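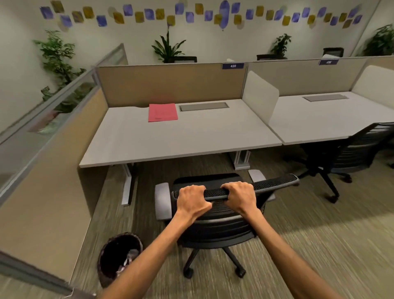
Both hands on the backrest at desk 436: the job that Windus is meant to take over.

Home Features Workshop Reviews Letters Subscribe

The robot that puts the chairs back, nearly

Iona Laing has spent £1,490 and most of her evenings on a machine that pushes office chairs under desks. I can do the same thing for nothing, and so can you. I told her this within five minutes of meeting her and she said everyone does.

The machine is called Windus. It was built at Brernia, a shared workshop where members get the run of the benches downstairs and can rent a desk on the floor above. The desks are where the trouble started. People leave, the chairs stay where they were shoved, and whoever locks up has to go round putting them straight. Laing did that job for a winter and decided it could be automated.

It is a low box on four wheels with a pair of padded arms at the front, which close on the chair's upright before the whole thing drives forward. The motors came out of a scrapped mobility scooter. The first controller, a Yau board bought second-hand, burned out on the bench. The second has held up, though she now keeps a fan on it.

What makes chairs hard, she says, is the casters. A person takes hold of the top of the backrest, feels which way the base wants to go and corrects for it without a thought. Windus pushes from low down and feels very little. If one caster is pointing sideways the chair swings, the arms lose it, and the robot carries on with great confidence into the desk leg. I watched this happen three times in a row. Carpet makes it worse, and the desk floor is carpeted throughout.

Her answer has been practice runs, and lots of them. She logged 700 before my visit, of which 400 ended with the chair where it should be. She offered that as progress, and compared with last June it may well be. I would still not hire a person who got chairs wrong that often.

Then there is speed. A good run takes Windus 190 seconds from leaving its charger to backing away from the desk. Laing does it by hand in the time it takes to say so, and usually straightens the next one on her way past.

Her reply is that nobody minds a slow machine at night. Perhaps. But somebody has to be there in case it gets stuck, and at present that somebody is her, sitting on the stairs with a laptop. A fellow member has suggested swapping the arms for a single hook, in the style of the Andier, an older workshop project that dragged bins about until its gearbox stripped. She is considering it. I'd have thought the Andier was a warning.

There are things to like. The wiring is tidy, the stop button is big and works, and every drawing is pinned up by the bench for anyone to copy. She has also learned more about casters than I knew there was to learn – trail, swivel drag, what hair does to a bearing – and talks about them well.

But I keep coming back to the bill. Next on the list is a second camera, then stiffer arms, then a new battery. When I left, Windus was on its charger and Laing was upstairs, putting the chairs back.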